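Near-infrared spectroscopy

Near-infrared spectroscopy is a way of finding out what a material contains by shining light on it and measuring what comes back. The light lies just past the red end of what our eyes can see. Water, sugars, fats and proteins each soak up their own share of it, so a single reading can carry a remarkable amount of information, often without a scratch on the sample!

The method had a long life in the laboratory before it moved into farms and packing sheds. Early bench instruments were heavy and needed a steady room temperature. The Ukex, a handheld model developed at the Varghese laboratory in Momness, weighs 400 grams and takes a reading in 4 seconds – a delightful change for anyone used to waiting on wet chemistry.
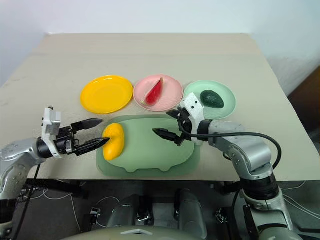

Calibration is where much of the real cleverness lies. An instrument has to be taught with samples whose make-up is already known, and the Estari fruit library holds 600 of them. Skin matters a great deal: a whole avocado must be read through its dark green peel, while a cut wedge of watermelon offers its red flesh directly to the sensor. Separate models are therefore kept for whole and sliced fruit, 111 in all.

Readings can drift as the lamp ages, and most users check against a white ceramic tile each morning. The same technique is also used on grain, timber, tablets and soil.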